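Illascombe Supper Hall, kitchen equipment meeting
Minutes, June

Present: Vibeke Bergmann (chair), Samer Najjar, Issa Dabbas, Kirsty Haldane (minutes)
Apologies: Diarmuid Gallagher

1. Previous minutes

Agreed, with one correction from Issa. He did not "welcome" the Cukel quote at the last meeting. He received it.

2. Utensil holders

Samer asked again for 14 new wire holders at a total of 352 dollars. He says the tall open kind drains better and takes up less counter than the drawer trays. Vibeke asked how he knew it drained better. Samer said air gets in from every side. Vibeke said air gets into a drawer too if people leave it open, and they do.

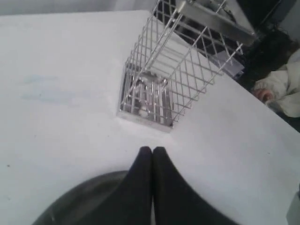 Issa wanted to know who would be scrubbing where the wires cross. Starch gets into those corners and the dish brush does not. Samer thought a soak would do it. Kirsty said we had been promised the same about the graters, and two of those are now in the shed.

It was also asked whether a holder stays up with long ladles in it. Samer is sure it does. The meeting was less sure and would like to see one fully loaded next to the stove, on a busy night, before any money goes out.

Decision: buy one. Samer to report back.

3. Plates and the white table

Kanaan offered 219 dollars' worth of new steel plates on credit. Issa's view is that a scratched plate holds dinner as well as a shiny one, and that the ones we have look worn because they get used. Vibeke agreed but would not want the dullest ones going out to paying guests.

The blue stain on the white tabletop was raised for the third time. Bleach was suggested for the third time. Kirsty does not believe it will work and asked that this be written down.

Decision: no new plates. Samer may try the bleach.

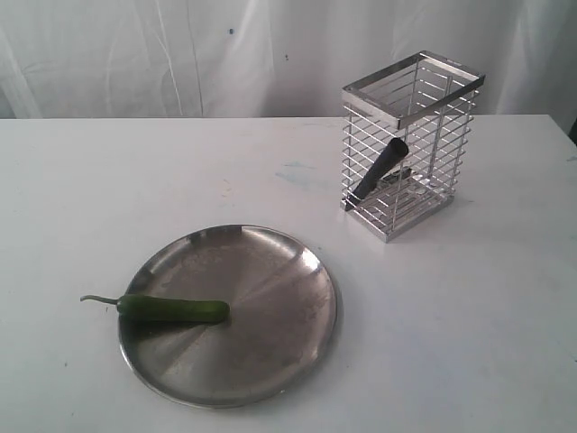
4. Prep class, chilies

Samer presented his plan for a first class on handling green chilies: washing, trimming, slitting, what to do about your hands afterward. He wants it to run for an hour. Issa doubted there was an hour in it.

Samer said each person would start with one chili on a steel plate and go at their own pace. 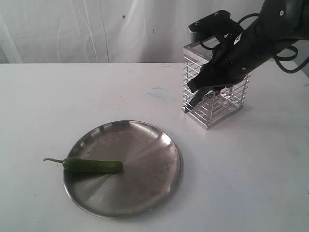
Vibeke asked what happens at minute ten, when everybody has finished. Samer said they would move on to onions. It was pointed out that onions are not in the plan. He will add them. Places are limited to 18, though Kirsty would be surprised to see half that.

Decision: one trial class, no fee, onions included.

5. Mixing bowls

Dirkent says its polishing paste will take fine scratches out of stainless steel. Issa has read the leaflet twice and could not find where it says how long the result lasts. The big bowl is well scratched and nobody present could name a dish that had suffered for it.

Decision: paste declined. Diarmuid to be told, as it was his idea.

Meeting closed at 8:40 p.m.

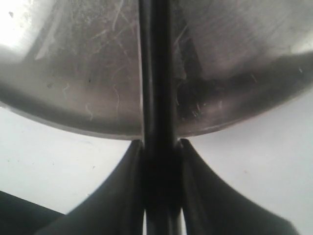 Illascombe, June

Note added after the minutes went round. Diarmuid has replied that he never said the paste would work, only that it was cheap. He would like item 5 reopened. Vibeke has put it last on the next agenda, after the bleach.

K. Haldane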